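Okham Stoneware: the Matos Bowl and Plate Range

Made in small batches by Eduardo and Danilo Cabanatuan
In stock: most shapes. Lead time on special orders: 6 weeks.

The Matos range started with a soup bowl. Eduardo wanted one that kept its heat to the last spoonful and still fit under the shelf in an ordinary cupboard, and it took him most of a winter to get the curve right. The first ones were too steep and you ended up chasing noodles up the wall of the thing. The later ones leaned out so far that they slopped when you carried them. The bowl we sell now sits right between the two, and we love it! It has a generous foot, a soft inside corner that a spoon can follow all the way around, and a rim thick enough to feel good against your lip.

Once the bowl was settled the rest of the range came quickly – a side plate, a dinner plate, a small dipping dish, and finally the big serving bowl that everyone asks about.

What's in the range

Dipping dish. Good for soy sauce, olive oil, a spoonful of jam, earrings.
Rice bowl. Fits in one hand. Also the right size for ice cream.
Soup bowl. The original.
Side plate. Toast, cake, the lid you don't have.
Dinner plate. Slightly raised edge, so gravy stays where you put it.
Serving bowl. Holds salad for 6, or popcorn for two.

You can buy any shape singly, and you can mix glazes as much as you like. Lots of people do! The shapes all share the same foot, so different colors still look like they belong together on a shelf.
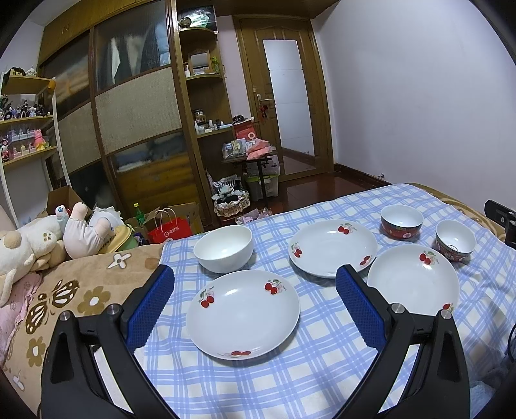 The clay

Everything in the range is thrown or pressed from Fallimia, a buff stoneware body with a little fine grit in it. Danilo swears by it. It's a forgiving clay on the wheel, it dries evenly, and once it's fired it turns a warm oatmeal color that you'll see on the unglazed foot ring. We fire slowly and we cool even more slowly, and the kiln stays shut until the next morning however much we want to peek (we really, really want to peek).

The foot is sanded smooth by hand before a piece goes out. Run your thumb around it when yours arrives. If it feels rough anywhere, write to us and we'll swap it.

Glazes

Oat. A creamy matte that shows the clay underneath. Our quietest glaze and the one we use at home.
Inkwell. Deep blue, glossy, breaking to brown along the rim.
Fern. A soft green that pools darker in the bottom of the bowls. No two come out the same, so if you need a matched set, tell us and we'll pick them from one firing.
Chalk. Clean white with a satin finish. Very good behind beets, tomatoes and anything else bright.

Janelle Estrella mixes all four. She keeps a wall of test tiles going back to her first month here, and she is already well into a fifth glaze, a yellow, that might be ready in March. It might also not be. Yellow is hard.

Everyday use

Use the dishwasher. We do, every night. The microwave is fine too, though a thick-walled bowl picks up some heat of its own, so keep a towel nearby when you take it out. For the oven, put the piece in cold and let it warm up along with the oven. Don't move a bowl straight from the fridge into a hot oven, and please keep the range off the stovetop and away from the broiler.

Gray marks from forks and knives will show up on Chalk sooner or later. They're tiny traces of metal sitting on top of the glaze. A paste of baking soda and water takes them off with a bit of rubbing.

Stacking

The bowls nest up to 5 high without wobbling. Past that they'll still stand, but the bottom one becomes a pain to get out. If your cupboard gets a lot of traffic, a square of felt or a folded paper napkin between pieces keeps the glaze looking new for longer. We pack one felt round with every bowl.

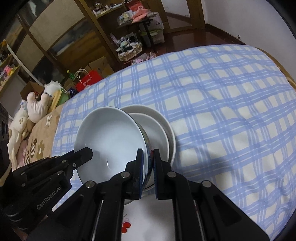 The Drindel rack

This was Bienvenido Dumlao's idea, and we're so glad he kept pestering us about it. The Drindel is a low ash rack with angled slots that holds plates upright and lets bowls tip forward to drain. It works beside the sink and it works just as well inside a deep drawer. It comes apart with no tools for cleaning, and the wood is finished with plain oil. Give it another coat when it starts to look thirsty, maybe twice a year.

The slots are spaced for our dinner plates, and most store-bought plates fit too. Very deep pasta plates don't.

Size and weight notes

Everything is made by hand, so expect small differences. A dinner plate is 25 centimeters across, give or take the thickness of the rim. The serving bowl is a hefty piece and we wouldn't want it lighter – it stays put when you toss a salad in it.

Seconds

Each firing gives us a few pieces with a pinhole or a wandering glaze line. They're perfectly good to eat from, and they go on the seconds shelf at the workshop. We don't ship seconds, but you're very welcome to come and dig through them. Mornings are best, before 11.

Ordering and shipping

Shipping is free on orders over $70. Jericho Fajardo packs every box himself, with shredded card and a double wall, and he'd like the card back if you live close enough to drop it off. If something breaks on the way, send us a photo of the piece and the box and we'll replace it from the next firing. Special orders, including initials on the foot ring, need to be placed by email. Tell us the shape, the glaze and how many you want, and Danilo will write back with a kiln date.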